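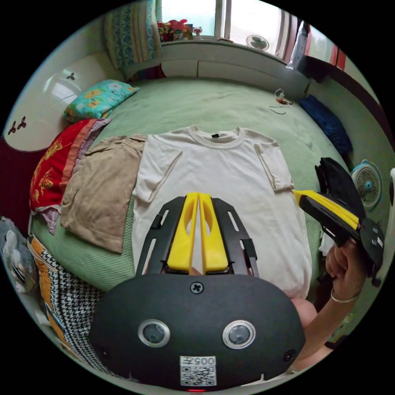

The white T-shirt, neckline to the wall.

Feven Yilma folded by procedure. Shirt face down or face up, it made no difference provided the sleeves were out and the hem was straight. Her aunt's apartment above the Tademden pharmacy had to be cleared in 60 days, and the day count stood at 41.

She kept the ledger on the pillow. Item, condition, destination. The last entry before lunch was number 200, a tan shirt, collar worn, keep.

"You could put it all in bags," said Dilani Mollah from the hall.

"Bags crease."

Dilani had driven over from Miettinen to help with the boxes. She had packed two and labeled neither.

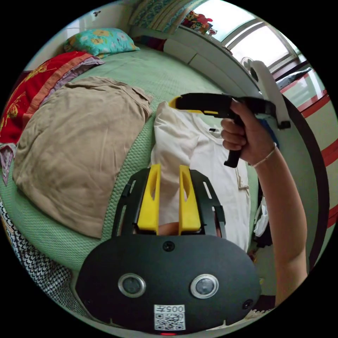 Second Pass

The second pass was for things with no column. A cloth with no tag, for instance. Feven turned it over twice and left the condition blank. Her aunt had hemmed it by hand, with 3 mm stitches, and then skipped the last inch.
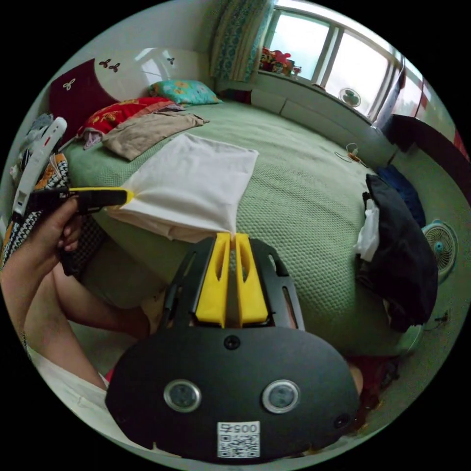

The ledger allowed three destinations: keep, give, discard. Feven tried the cloth under each. The window light was good enough to check for stains, and she worked from one corner to the other with the teal pillow as her fixed point at the head of the bed. She found no stains. She wrote "sound" under condition.

"What was it for?" said Dilani.

"Covering bread."

"You remember that?"

"She covered it every night."

Dilani came in and sat on the floor. Feven squared the edges and pressed the air out with her palm. 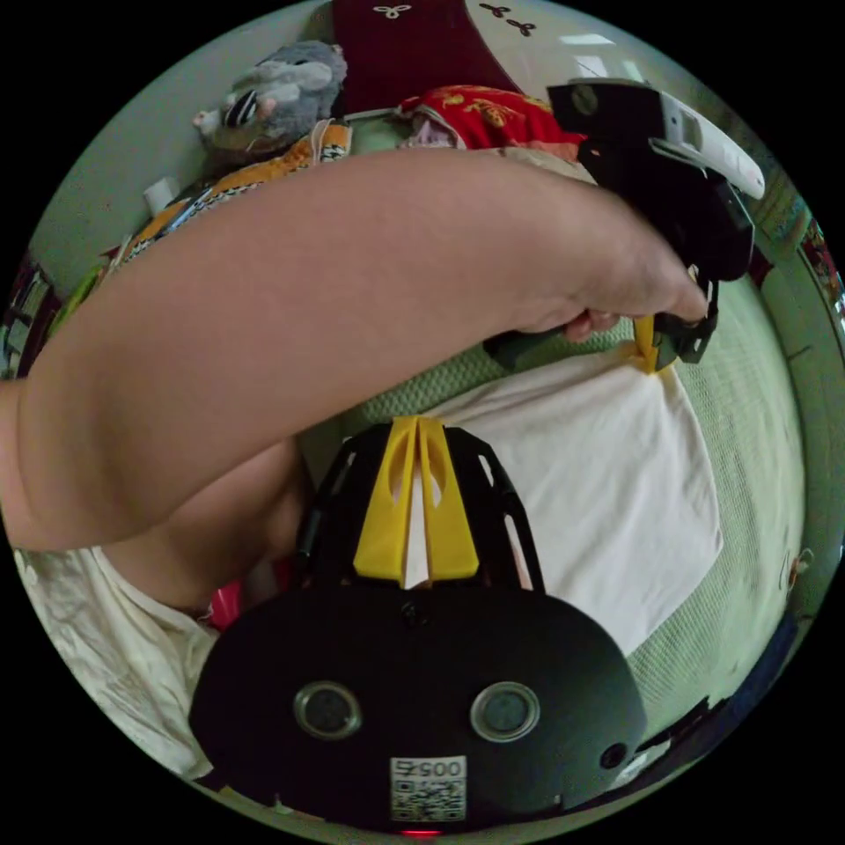
One corner up, the rest flat on the green bedspread.

She entered it as 201, keep, and started on the curtains.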